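Pultik Craft Table: My Review After Two Months

I have wanted a proper craft table for ages, and in May I finally caved and bought the Pultik from Plivham. I'm so glad I did (mostly!), so settle in, because I have opinions.
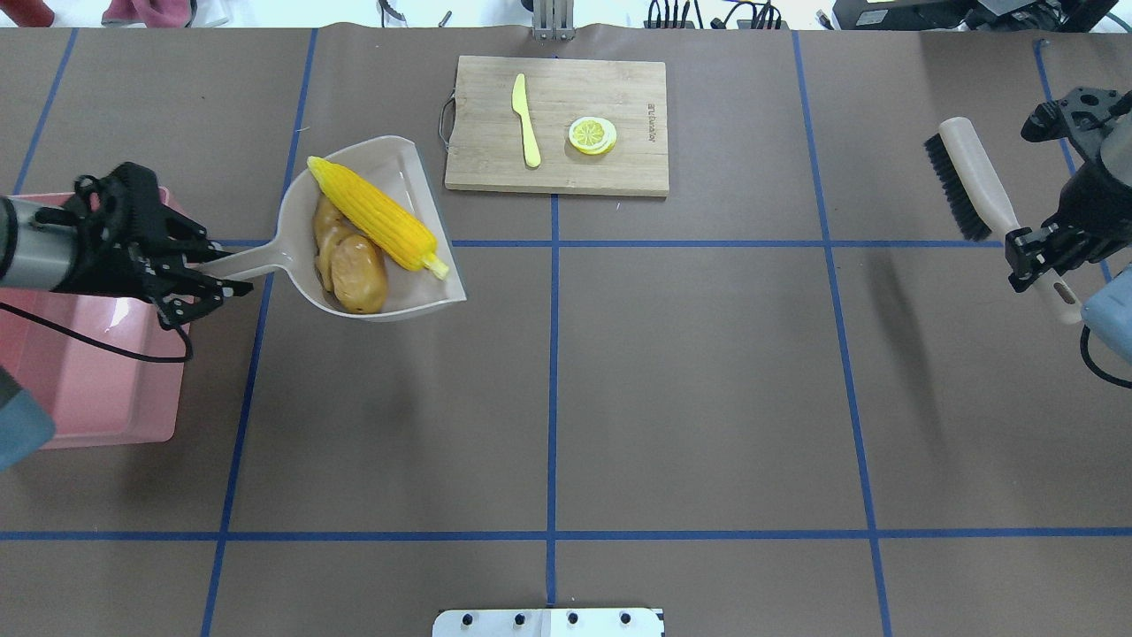
Is the Pultik sturdy enough for a sewing machine?

My old Gwynne weighs a ton and the table barely moves with it running flat out, even on thick denim. I did have to tighten the leg bolts again after the first week, so keep the little wrench handy.

Putting it together took me an entire evening and a pot of tea. The instructions are all drawings, no words, and step 7 shows the crossbar upside down. I had it on backwards twice before I gave up and emailed Plivham. Carys Gough from their help desk wrote back the next morning with a much clearer drawing, and she threw in spare bolts too, so full marks for that!

The height is what sold me. It goes up high enough that I can cut fabric standing up, and my back has stopped complaining after a long quilting session. You do need to empty it before you change the height, and the knobs are stiff. I use a rubber jar gripper on them and that does the trick.

Now the grumbles. The drawer is shallow, so my big shears won't lie flat in it, and it squeaks every single time. Candle wax on the runners helped for a while, then the squeak came right back. Also it's heavy! My neighbor Folke Lundgren had to help me get it up the stairs, and he has asked me very nicely never to move house.

I paid $301 with delivery, which made me gulp. The Jullgate I looked at first was cheaper, but it wobbled in the store when I leaned on it and the top felt thin to me. I'd still pick the Pultik, squeaky drawer and all. If they ever make a deeper drawer that fits the same frame, I'll be first in line for it.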